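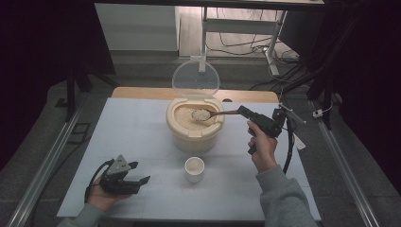 Issue 28

For release in August

Skorkmont opens its kitchen shop in Cleltport, and we'd love you to come

Well, we've done it. After four years of market stalls, a leaky van and more early mornings than I care to remember, Skorkmont has a proper front door. We open in Cleltport this August, at 10am, in the old chandlery on the harbour side, and I'm writing this with paint on my elbows and a mug of tea going cold on a stack of flour sacks.

If you haven't met us before, we sell dry goods by weight. Rice, lentils, oats, beans, nuts, pasta, spices and so on. You bring your own tubs and jars (or borrow some of ours), fill them up, and pay for what you've taken. I started it because I was fed up with buying a huge bag of something for one recipe and finding the rest at the back of the cupboard two years later, and I had a feeling I wasn't the only one.

The new shop has room for 300 different foods, up from the rather cramped selection we squeezed on to the stall. The rice wall is my favourite bit. We've got basmati, jasmine, two sorts of brown, a sticky rice that several of you have been asking after since last winter, and a short-grain pudding rice that I grew up on and will happily talk about until you back away slowly! You can buy a whole sack if you're feeding a crowd, or a single spoonful if you just want to try it. We really do mean a single spoonful -- the scales go down that far and we won't pull a face.

We're also very pleased to be working with Cuervo, the coffee roasters up the hill. They'll be supplying our beans and running the little counter by the window, so there will be a decent flat white waiting for you and somewhere to sit down while you drink it. They've made a house blend for the shop, dark and a bit chocolatey, and I've been testing it far more thoroughly than strictly necessary.

Upstairs is the part I'm most excited about. It used to be a sail loft, and it's going to be our teaching kitchen. We're calling the classes Fandomon, after the boat that was being mended up there when the chandlery finally shut, and her name is still chalked on one of the beams. I couldn't bear to wipe it off.

Fandomon classes will run in the evenings from 6.30pm, with shorter ones at lunchtime for people who can sneak out of work. They're all plain home cooking. The first few on the list are cooking rice on the hob without a packet or a timer, soups from a nearly bare cupboard, beans from dried, and a bread morning for complete beginners. Each class has 28 places and costs the same whichever one you choose, with supper (or lunch) included. If you're on a low income, ask at the till or drop us a line and you'll get a free place, no forms to fill in.

I should say a big thank you to the 886 people who chipped in to our building fund. Some of you gave a fiver, some of you gave a good deal more, and one of you gave us a bacon slicer, which we can't use but have grown very fond of. Your names are being painted up the side of the stairs. If you'd like yours left off, or if it's spelt wrong, please tell us before the painter gets to the top!

On opening day there'll be rice pudding and coffee for anyone who turns up, and a free jar for the first people through the door until they run out. We've got level access from the quay, a lift to the kitchen, and water bowls for dogs. Parking on the harbour side is dreadful in August, so take the bus if you can -- it stops right outside the fish market, two minutes' walk away.

After that we'll be open from 9am to 5.30pm, and later on class nights.

Notes for editors

Skorkmont is an independent dry goods shop and teaching kitchen at the Old Chandlery, Harbour Side, Cleltport. Press are welcome to look round from 8.30am on opening day, before the crowds come in. Interviews can be arranged through the shop, and samples of the Cuervo house blend are available on request.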